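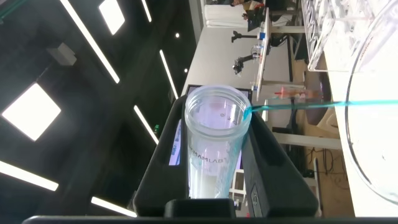 Photo: Carla Sayegh / Coltholm

Pouring and handling: pictures from the Privardale room
Posted 5th April

We have been gathering examples at Privardale since September. The aim is a set of recordings good enough to teach one arm to deal with the things people leave on kitchen counters and benches: cups, bowls, racks, small blocks. An operator guides the arm through a task, the cameras and joint readings are saved together, and someone checks the result before it goes into the set. The target for the first release is 3000 recordings. We passed 2000 last month.

This page is for partners and for anyone joining the project who wants to know what the work looks like day to day. There is one picture up so far, from the wrist camera, with notes under it. More will follow as Carla gets through the backlog.

The tumbler

The gripper has a clear plastic tumbler between its two fingers, with a second arm at the white workbench in the background. The lettering on the side reads MAMLAB. A thin line of bright teal blue runs from the rim towards a white tabletop, where there is a large clear bowl.

Clear plastic is the hardest material in the set. The edges of a cup take on whatever is behind them, so the same tumbler looks different every time the arm moves. We record it often for that reason, and we don't tidy the background first. Lights, screens, cables and other benches all stay in.

The wrist view

Wrist pictures are saved exactly as the camera gives them. With this one the room lies on its side, the ceiling to the left and the floor to the right. New checkers usually ask for a button to turn the picture round. There is one in the viewing tool, but it changes only what you see on your own screen – the saved file is left alone, and the model trains on the sideways version.

Both fingers should be in view from the first moment to the last. If a finger drops out, the recording goes back to the operator with a note.

How a session runs

Each operator works from a card. The card gives the task in one plain sentence, such as "pick up the cup and hold it over the bowl", and the operator decides how to do it. We want different approaches, including slow ones. Carla Sayegh writes the cards and keeps the master list, which stands at 437 tasks. Of those, 397 have enough recordings to train on.

Missed grasps are kept and given their own label. A recording where the cup slips and is picked up again is useful, and operators are asked not to stop early when it happens. What we do throw away is anything with a gap in the joint readings or a camera that froze.

Labels

Checkers add three things: the objects touched, the moment the fingers close, and whether the task on the card was done. They work from the pictures alone and don't see the operator's own notes until afterwards. Where the two disagree, Carla has the final say. See-through objects cause most of the disagreements, usually over the exact moment of contact.

Files

Checked recordings are stored under Smadi, sorted by task number. Unchecked ones stay on the Karkulberg drive, and access to that is by request. Please don't copy single pictures out of either without the task number attached. Older recordings made before the present card format are being relabelled and should not be used for training yet.

Pictures may be reused with the credit line as given at the top of the page.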